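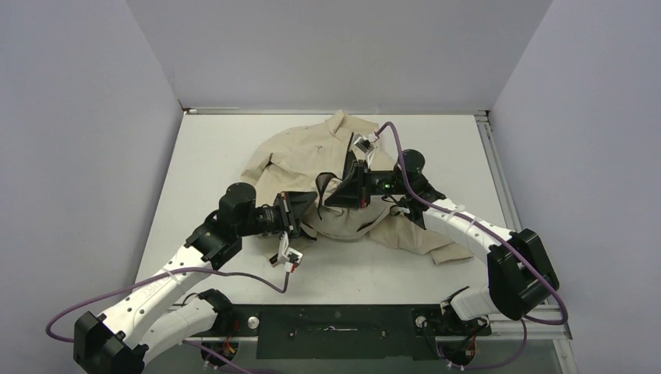 To: Armont Residents' Information List
From: Reynaldo Dimaculangan, Cirance Housing Office
Subject: Re: Coat collection and storage rooms

Dear residents,

Thank you for the messages received on this matter. A reply to the question quoted below follows.

> The November notice says that coats may be left at the Koltport entrance until 6 p.m. Does this also apply to the Grgić building, and may we bring children's sizes?
> — Unit 228

Residents of the Grgić building may use the Koltport entrance during the same hours. Children's sizes are accepted. Coats should be clean, with the pockets emptied, and each household may leave up to two bags. Shoes and bedding cannot be taken this year.

Storage room 2 will remain locked while the collection is under way. Residents who need access to their own belongings should call the office at extension 1179 — requests left on the door will not be read. Bicycles may stay where they are.

Regards,
Reynaldo Dimaculangan
Cirance Housing Office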